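March, early afternoon, Salska pair of hand grippers. Both are back on the snack box on the bed and I'm going over the finger pads again, so notes as I go. Lindqvist's pad sheet is open next to me.
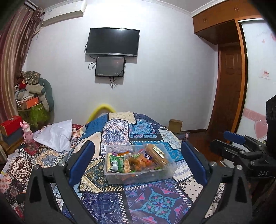
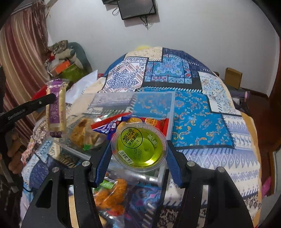
Lillico bench notes, no. 821, p. 4

Blue pads on both units, ribs facing in. The jelly cup is my favorite test for these — round, smooth, and it shows up a crooked pad right away! I reseated 2 of them this morning (old glue off with a thumbnail, then alcohol) and gave them 5 minutes under a clamp.

Pivots next. Snug, then back off a hair, or the jaws get lazy on opening. Please don't oil them, the oil creeps onto the pads and I have to start over.

Still to do: order spare pads from Clandgate, and check the long wrapped stuff with a lighter squeeze.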